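Chapter 5
Looking After a Two-Armed Cell

Before you begin

By now you have read a good deal about how arms are chosen and how they are bolted down, and if you are like most of my students at Prorneslow you are itching to make one of them do something. I would ask you to be patient for one more chapter. A cell that runs well on the day it is handed over has a long life ahead of it, and most of that life is spent in the care of somebody who was not in the room when it was set up. That somebody may well be you!

Our companion through the chapter is the bench cell at Sulwood, which my colleague Shivam Vashisht set up in April and has nursed along ever since. It has two arms, left and right, each carrying a gripper with its own cable, and a small camera down at the wrist to go with the one up at the head. The work is plain household handling, white parts and white fabric over a black cover, and the cover gets pulled into wrinkles as the day goes on.

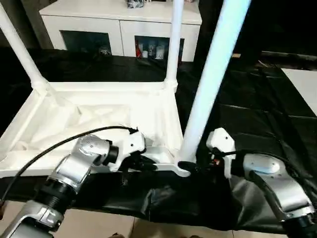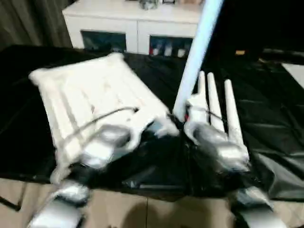
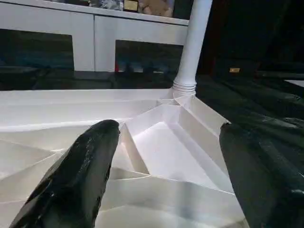 The Sulwood cell at work, from the head camera (first two views) and from a wrist.

Shivam keeps a notebook beside the cell, an ordinary ruled one, and I have borrowed from it freely. The first entry of any morning concerns cables. A gripper cable has to have enough slack for the wrist to turn all the way over, and yet so little that it can't loop around a part and drag it off the bench. Move each wrist slowly by hand through its full travel and watch the cable the whole time (it is dull work, I know, and you will be tempted to look at your phone). If it pulls tight anywhere, loosen the nearest clip, give it a little more, and start over.

Next come the fingers. Wipe them with a dry cloth, then feel along the gripping faces with your thumb, looking for nicks. A worn finger will still close and still report that it has closed, so the software won't warn you. On the Sulwood cell the finger screws are checked every 2 weeks, and the fingers are changed as a pair, even when only one looks tired.

Then the cameras. Clean the lens, check that the mount hasn't crept, and run the alignment routine, called Onon in the Shakya control software we use throughout this book. If it stops with message 606, the wrist camera and the arm disagree about where the gripper is, and nine times in ten somebody has bumped the mount while cleaning. Section 5.2 takes you through putting that right, which is a gentler business than it sounds.

You will need a hex key set, a lint-free cloth, a flashlight and a notebook of your own. Start the notebook today, and write down the ordinary mornings too.

5.1 The morning check

Begin with the power off and both arms in their rest position.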